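Search this site Search for: Go

Looking after kitchen knives at home

Most home cooks need two knives that are properly sharp and a third they don't mind abusing. A cook's knife and a paring knife will do nearly everything, and the bread knife can be bought cheaply and replaced when it stops cutting crusts. What follows is how I keep mine in order. I have cooked at the Fivasham hall kitchen and at home for a good many years, and the knives at the hall get far harder treatment than yours will.

Washing

Wash a knife by hand as soon as you have finished with it. Hot water, a little detergent, the soft side of the sponge, and wipe from the spine towards the edge. Dry it with a tea towel straight away and put it back where it lives. Don't leave it in the sink under the suds, where someone else will find it with their fingers.

The dishwasher is bad for knives. The blades knock against the plates, the detergent is harsh, and timber handles dry out and split. Stainless steel will also spot if it sits damp in the racks overnight. If you get brown specks, a paste of bicarb soda and water rubbed on with a cork will shift most of them.

Carbon steel goes grey with use and that colour is fine to leave alone. Orange rust is another matter and should come off the day you see it. After onions, tomatoes or lemons, rinse and dry a carbon blade before you go on to the next job.

Boards

A timber or soft plastic board is kind to an edge. Glass, stone and ceramic are not, and a few weeks of chopping on a glass board will undo a good sharpening. Put a damp cloth under the board to stop it sliding. To move chopped food off the board, turn the knife over and push with the spine. Scraping with the edge is a habit worth breaking.

Honing and sharpening

These are different jobs. A steel straightens an edge that has rolled over slightly. A stone takes metal away and makes a new edge. If the knife has gone dull enough to skid on a tomato skin, steeling will do very little for it.

To use a steel safely, stand it upright with the tip on a folded tea towel on the bench. Hold the knife at a shallow angle with the heel near the top of the steel, then draw down and towards you so the whole edge passes over it. Do 4 strokes a side, lightly. Pressing hard does more harm than good.
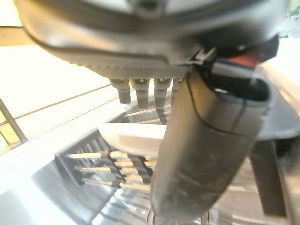 Sobia Shaikh: I was taught to alternate sides with every stroke on the steel and never do one side at a time. It leaves less of a burr and I find I can stop sooner. I also gave up on my ridged steel and went to a ceramic one, and my knives have stayed sharper between stonings.

Alternating is a good way to do it, and I mostly do the same. A ceramic rod does take a little metal off, so go gently, and wash it with a scouring powder when it turns grey.

For stones, a medium grit and a fine one will see most kitchens through. Mine is a combination stone with a fine side of 2000, bought from Dimitriou in town, and I have not needed anything finer. Soak it if the maker says to, and set it on a wet cloth so it stays put. Hold the blade at up to 16 degrees for a thin Japanese-style knife and a bit steeper for a heavy European one. Keeping the angle steady matters more than getting it exact.

Work one side until you can feel a slight burr along the whole of the other edge, then swap over. Feel for it by drawing your thumb across the blade, away from the edge, never along it. Finish on the fine side with lighter and lighter strokes. If you aren't sure whether you are reaching the edge, colour it with a felt pen and see where the ink comes off.

Stones wear hollow in the middle. Flatten yours now and then on wet-and-dry paper laid over a piece of glass. 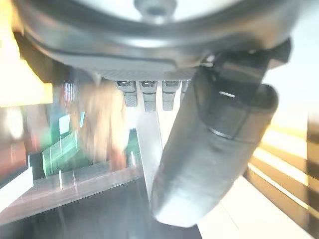
Keep the bench clear and well lit when sharpening.

Storage

A magnetic strip works well if you put the spine on first and roll the blade flat. Take it off the same way. Blocks are all right provided the knife goes in dry, and you should tip the block upside down and tap out the crumbs every so often. If knives have to go in a drawer, give each one a guard. A folded piece of cardboard, taped along the open side, does as well as a bought one.

Handles

Timber handles like a wipe of food-safe mineral oil when they look pale. Leave it on overnight and buff it off in the morning. Olive oil and other cooking oils go sticky and start to smell. A loose rivet is a job for someone with the right tools, so put the knife aside until it can be fixed.

Old knives

Wrap a worn-out blade in several layers of newspaper and tape it up, and write KNIFE on the parcel before it goes anywhere near a bin. Some op shops will take a sound one. Ring first, as the one in Ondham stopped accepting them in October.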